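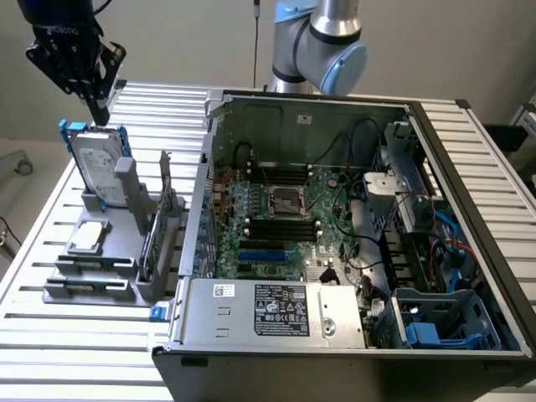
Die **Pliltitz-Regeln** (vollständig *Regeln für die robotergestützte Bestückung und Demontage von Rechnern*) sind eine freiwillige Sammlung von Vorgaben für Arbeitsplätze, an denen ein kollaborierender Roboter Bauteile in Computergehäuse einsetzt oder aus ihnen entnimmt. Sie sind nach dem Ort Pliltitz benannt, in dem die erste Fassung beschlossen wurde. Die zurzeit gültige zweite Fassung erschien im Dezember 2020. Die Regeln haben keinen Gesetzescharakter und ersetzen weder die Risikobeurteilung des Betreibers noch die Angaben der Hersteller.

## Entstehung

Den Anstoß gab der Aufbereitungsbetrieb Drascombe, der gebrauchte Bürorechner prüft und mit neuen Komponenten ausstattet. Für die allgemeine Sicherheit von Robotern gab es zu dieser Zeit bereits Normen, für den Umgang mit empfindlichen Steckverbindungen aber nur hausinterne Anweisungen, welche sich von Betrieb zu Betrieb stark unterschieden. Gemeinsam mit dem Vorrichtungsbauer Karaki und der Prüfstelle Skustby wurde ein erster Entwurf geschrieben. Er umfasste 6 Abschnitte und wurde an 2.000 Einsetzvorgängen erprobt. Die Rückmeldungen aus der Erprobung führten vor allem zu einer strengeren Fassung des Abschnitts über Prozessorsockel.

## Inhalt

### Arbeitsplatz und Gehäuse

Das Gehäuse wird liegend und mit abgenommener Seitenwand bearbeitet. Es muss so auf dem Arbeitstisch gesichert sein, dass es sich bei der größten vorgesehenen Einsetzkraft nicht verschiebt. Ein Tisch mit Nuten wird empfohlen, weil Anschläge darauf wiederholbar befestigt werden können. Vor Beginn ist das Gerät vom Netz zu trennen. Tisch, Gehäuse und Vorrichtung werden auf gleiches elektrisches Potential gebracht.

Lose Kabel im Gehäuse gelten als Hindernisse. Sie sollen außerhalb der Anfahrwege geführt und, wenn nötig, fixiert werden. Ein Programm, das nur mit einer bestimmten Kabellage funktioniert, darf nicht freigegeben werden.

### Bereitstellung der Bauteile

Bauteile sollen in einer festen Vorrichtung bereitliegen, in welcher jedes Teil einen eigenen Platz hat. Die Regeln unterscheiden vier Arten:

- **Prozessoren** liegen in einer flachen Vertiefung, mit dem Wärmeverteiler nach oben. Die Kontaktseite darf vom Greifer nicht berührt werden.
- **Speichermodule** werden in parallelen Schlitzen gehalten. Gegriffen wird nur an den Kanten der Leiterplatte.
- **Erweiterungskarten** stehen senkrecht in einem Halter und sind gegen Kippen gestützt.
- **Festplatten** werden schon mit ihren Einbauschienen bereitgestellt, sofern das Gehäuse solche verlangt.

### Greifen und Einsetzen

Für jede Bauteilart muss eine eigene Greifkraft hinterlegt sein. Beim Einsetzen wird die Kraft in Fügerichtung überwacht, und bei Überschreitung der Grenze hält der Roboter an. Nach einem Halt ist nur eine Rückzugsbewegung entgegen der Fügerichtung erlaubt – eine seitliche Korrektur im gesteckten Zustand ist untersagt.

Am leeren Prozessorsockel gilt eine verringerte Geschwindigkeit. Der Prozessor wird ohne Druck abgelegt, und das Schließen des Halterahmens zählt als eigener Arbeitsschritt. Bei Speichermodulen ist zu prüfen, ob die Verriegelungen an den Enden der Steckplätze vor dem Einsetzen offen und danach geschlossen sind.

### Prüfung und Aufzeichnung

Die Finger des Greifers sind nach jeweils 240 Einsetzvorgängen auf Abrieb und Spiel zu untersuchen. Zu jedem abgebrochenen Vorgang werden Bauteilart, Steckplatz und der Kraftverlauf gespeichert. Die Aufzeichnungen sollen mindestens 300 Tage erhalten bleiben.

## Anwendung und Kritik

Drascombe wendet die Regeln seit dem Februar nach dem Erscheinen der zweiten Fassung an allen Arbeitsplätzen an. Skustby bietet eine Prüfung nach den Regeln an, die mit einem schriftlichen Bericht endet, jedoch mit keinem Siegel.

Kritisiert wurde, dass die Regeln die Demontage nur knapp behandeln, obwohl sie im Titel genannt ist. Besonders fehlen Angaben zu Bauteilen, die sich nach langem Gebrauch schwer lösen lassen. Kleinere Werkstätten halten außerdem die Prüffrist für die Greiferfinger für zu kurz. Karaki hat dazu vorgeschlagen, die Frist vom Material der Finger abhängig zu machen. In die gültige Fassung wurde dieser Vorschlag nicht aufgenommen.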